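Notebook, gripper pose tracking and episode tooling
28/07/2026
K-M Kuzmenko

Carried on with the replay tool. The tracker still loses scale when a large dark cloth fills most of the view, and the loss then shows up downstream as a jump in the gripper pose. Ran the bedroom folding episodes through Ratomeck with the old settings first, to have something to compare against.

Old settings: 3 jumps in 10 episodes, all of them while black fabric was close to the fingers. The feature count on the bedding is fine, there is plenty of print on it. It drops when the garment comes up between the fingers and the tracker keeps matching points on the cloth as if they were fixed to the room.

Changes made:
- Static mask for the fingers and housing redrawn. The old one was too tight round the side plates and let in a few pixels of yellow, which the tracker liked.
- Added a moving-region mask from the Ngô segmenter, cloth class only. Arms were already masked.
- Inertial weight raised for any stretch where more than half of the remaining features fall inside the cloth mask.

With all of that on, the jumps are gone in the same episodes. Runtime has gone up, mostly from the segmenter. Could run it on every third image and carry the mask forward, not tried yet.

Left and right streams are still aligned by timestamp only. When one gripper can see the other we ought to check the relative pose directly. Wrote a stub for it, it reads both trajectories and does nothing useful so far.

Finger width: the estimate from the yellow tips goes wrong when cloth covers the inner edges. Now holds the last good value and sets a flag. The Fimine loader ignores the flag, need to ask the Plivville people whether they want it as a separate column.

To do: rerun with the segmenter thinned out, write a test for the flag, tidy the config names.

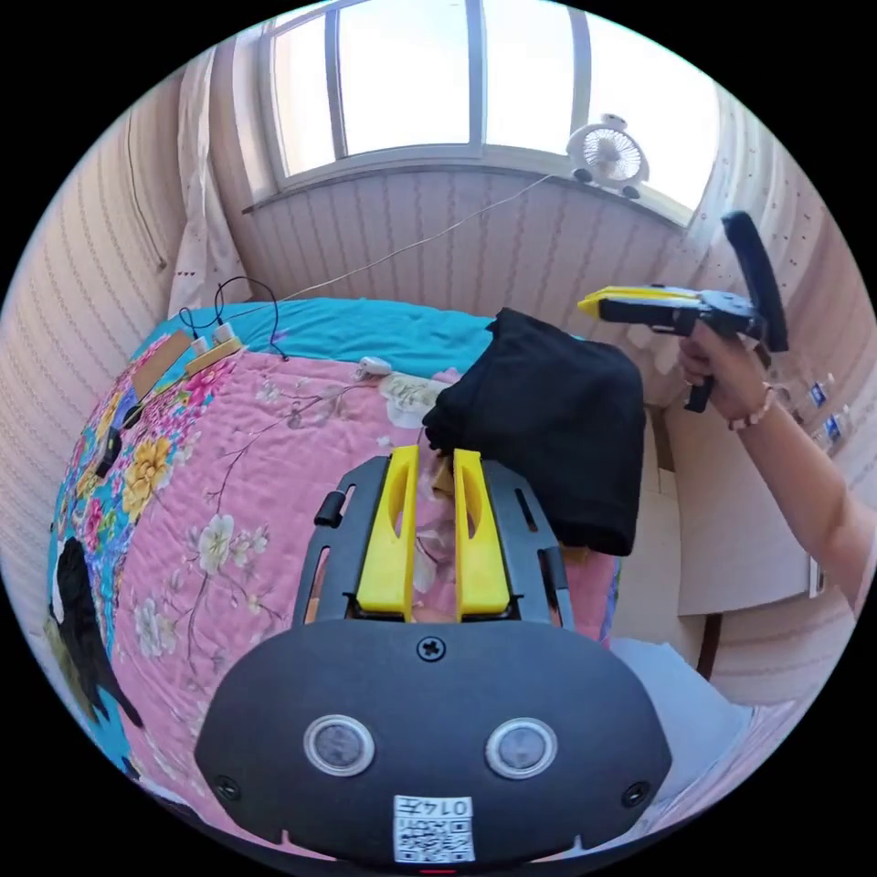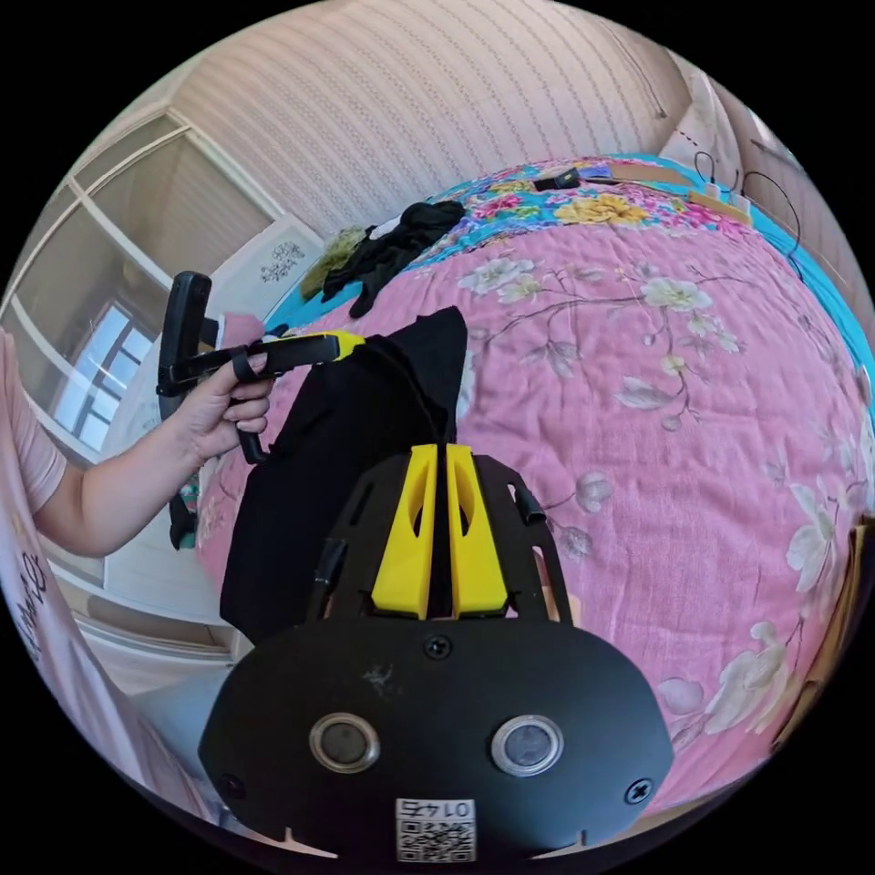
Views from the hand-held grippers, black cloth on the bed in the first and up by the fingers in the second.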